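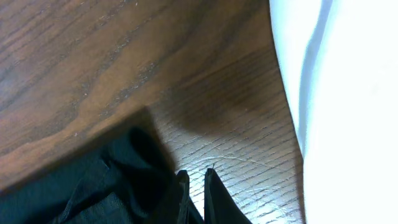 N° 139 – page 13

Accueil | Cuisine | Linge | Atelier | Astuces de lecteurs

Rubrique : Bois & textiles
Temps de lecture : 2 min

Une table en bois qui sert à plier le linge, ça se bichonne !

J'adore plier sur du bois. On a de la place, le tissu glisse bien, et un veinage sombre sur un fond brun-rouge, c'est tout de même plus gai qu'une housse à repasser ! Chez moi le blanc et le foncé se retrouvent souvent côte à côte sur le plateau, et c'est là qu'il faut faire un peu attention.

Le noir d'abord. Un vêtement sombre encore froissé se défroisse très bien à la main : on le pose à plat, on tire doucement dans le sens des coutures, puis on lisse du centre vers les bords. Passez un chiffon sec sur le bois avant, sinon toute la poussière part sur le tissu (et sur du noir, on ne voit qu'elle). Le blanc vient ensuite, sur un coin bien propre. Jamais de linge humide directement sur le plateau, surtout s'il est ciré : glissez dessous une grande serviette éponge.

Les petites rayures claires, maintenant. Celle qui dessine un arc pâle sur la partie plus orangée du bois est typique des marques qu'on remarque seulement quand la lumière rase la surface. Fermeture éclair, bouton de jean, boucle de ceinture, tout peut griffer ! Je ferme les zips et je retourne les jeans avant de les poser.

Pour atténuer une rayure superficielle sur un bois ciré ou huilé :

- dépoussiérer au chiffon doux, à peine humide, puis bien sécher ;
- frotter un cerneau de noix dans le sens du fil ;
- laisser reposer 2 heures ;
- lustrer avec un vieux tee-shirt en coton.

Sur un vernis, la noix ne fait pas grand-chose. J'ai eu de bons résultats avec le bâton de cire Brotska, teinte noyer, en 2 passages très fins, mais essayez d'abord sous le plateau : la teinte fonce en séchant. Et si votre bois passe du brun profond au fauve, prenez toujours la nuance la plus claire, on peut foncer après.

En juillet, quand le soleil tape sur la table, je tire le rideau l'après-midi et je déplace la corbeille de temps en temps pour éviter l'auréole plus foncée en dessous.

Oda

Astuce précédente | Astuce suivante | Haut de page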